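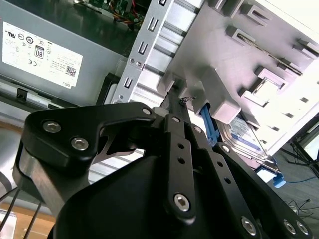 Inside an open desktop computer chassis.

Steinbach Desktop Range: Refurbished Units
Dec 7, 2019
By Annick Collet

Tavetti supplies refurbished Steinbach desktop computers to schools and public offices. Each unit carries a warranty of 90 days, and faulty parts are exchanged at the Moseck depot. Orders of 30 units or more are delivered free of charge. Monitors are sold separately. The price list is next revised in May.

Comments

Vurkska: Is the keyboard included?

Tavetti Sales: Keyboard and mouse are included with every unit.

M. Oakes: Ordered for our library, delivery took around 30 days.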